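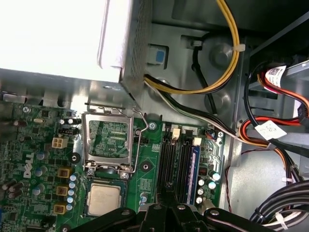 3.2 Collecting demonstrations

We gathered examples at the Grostham workshop, where retired office desktops are stripped for parts before recycling. Operators guided the arm by hand through each step of a processor swap, and the wrist camera and joint positions were recorded together. The set used in this paper holds 146 full demonstrations on 4 computer models. A further group of almost 2,000 short clips covers single motions such as lifting the socket lever or closing the retention bracket.

Figure 2. Wrist views during data collection on a Dell desktop. The power supply and cables stay in the case. One view shows the socket empty with its bracket raised and the processor lying just below it; the other shows a processor in the socket.

Boards were left inside their cases. In an earlier trial with bare boards on a bench, the Lamont policy learned to approach from angles that a power supply would block. Keeping the case also meant that loose cables crossed the work area in different ways from one machine to the next, and we did not tidy them between runs.

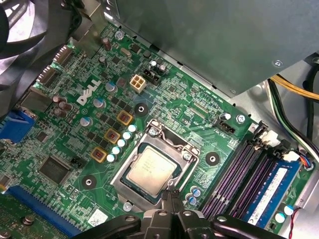 Each demonstration was labeled by two people using the Sovley tool. They marked the start and end of every step and flagged any run in which the gripper touched a socket pin or a neighboring part. Flagged runs were kept in the set but were not used to train the placing step. Where the labelers disagreed on a boundary, we took the earlier mark.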